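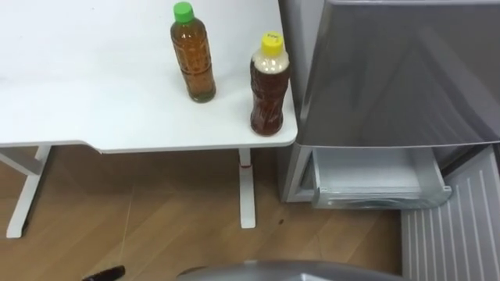
## Start position keeps drifting between the desk and the gray unit

**rahel_ruchti** — Nov 26, 2022

Hello everyone, and thank you again for all the help in February with the ankle joints, I still owe several of you a coffee. I have a new headache and it's a much duller one.

Our cell is small. Brira (we named the robot after the project, I'm sorry, it makes every email confusing) works between a white desk and the gray unit with the pull-out drawer. Bottles start near the right end of the desk, and the job is to get each one into the unit. The arms are fine. Hand calibration is fine too, Mirjam did it with me and we went through it twice. What drifts is where the feet are at the start of a run. We used to tape the spots, then the tape got scuffed and came up, and now we have a marker word on the floor that looks like "Start". By the end of a long session the right hand arrives a little to the side of where it should, every time a little more.

How do the rest of you hold a standing position over a long day? I'd rather not bolt anything to this floor, the landlord is a sweet man and I'd like him to stay that way.

**engelbert_k**

Hi Rahel! Before you touch the floor marks, look at your cables. We had the same trouble on the Reltari cell and I blamed the feet for 14 days. The bundle from the shoulders was a bit short, and whenever the robot turned toward the table it got a gentle tug backward. You wouldn't have seen it if you weren't looking for it. Give the bundle more slack, hang it from something higher, and see if your drift goes away. Do you have a view of the whole room?

**rahel_ruchti**

I do! 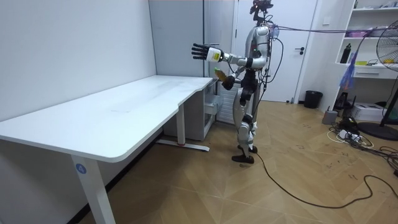

*Brira at the desk, right hand out over the far end. Purple and gray cables go off toward the shelving, long black one on the floor.*

The bundle passes above the shelving, so it has a fair way to go. I never thought of it as tight, but then I always look at it when the robot is standing still, and I suppose that proves very little. The power strips under the shelves are a disgrace, I know, Elfriede, please be kind.

**elfriede.frei**

I'm always kind :) But please do get that tangle up off the floor, and the black cable as well if you can manage it. On a walking robot a floor cable will sooner or later end up under a foot, and then your start position is wherever the cable lets it be.

I disagree with Engelbert about the order, though. I'd fix the marks first. One line with a word next to it tells you where to stand and says almost nothing about which way to face. If the feet are turned by even a hair, the hand at full reach is off by a lot, and that sounds to me like exactly what you're describing. Draw both outlines, heel and toe, left and right. It takes ten minutes and costs you a marker.

**engelbert_k**

Outlines are lovely, but if something is pulling on the shoulders you'll have a beautifully placed robot that still leans. I did the outlines too! They stayed perfect and the hand was still off.

**mirjam_eder**

Jumping in because I was there for the calibration. Rahel, can you post the view down from the head, with the arm at the gray unit? I remember the mark being between the feet, and I want to be sure I'm remembering it right before I take sides.

**rahel_ruchti**

You're remembering it right.

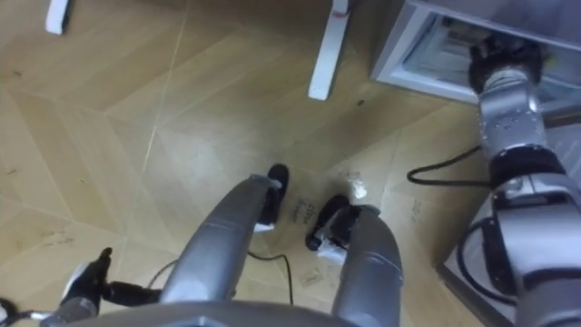
*View down past both feet, right gripper in the opening of the gray unit. The handwriting on the floor is between the feet.*

It's faint. I've been lining up by eye, and so has everybody else who runs a session, and I can see now how we'd each end up with our own idea of it. The pale patches look like what the old tape left behind, and I wonder if some of us still aim for those.

**mirjam_eder**

Then I'm with Elfriede for the first step. Clean off whatever the tape left, draw the outlines, and make them dark. I'd also check the desk while you're at it. There's the red mark on the leg, and if you use it as a reference, please measure from it to the gray unit and write the number on the wall. On the Gorura bench our table had crept 17 mm and we had happily recalibrated around it.

After that, do Engelbert's cable test. Run it once with someone holding the bundle up by hand, well clear of the arms and with the other person on the stop button, and once without.

**engelbert_k**

I can live with that. Log both runs, please, I'm curious.

**heidrun_a**

Small addition from a lurker: paint marker, the kind for metal. Ordinary marker was gone from our floor before the second week, and we only mop twice a month.

**rahel_ruchti**

You're all wonderful. Plan for the next session is tape residue off, outlines in paint marker, desk measured, then the two cable runs. I'll put the numbers in this thread. Elfriede, the power strips are on the list too, a bit further down.

**elfriede.frei**

Move them up.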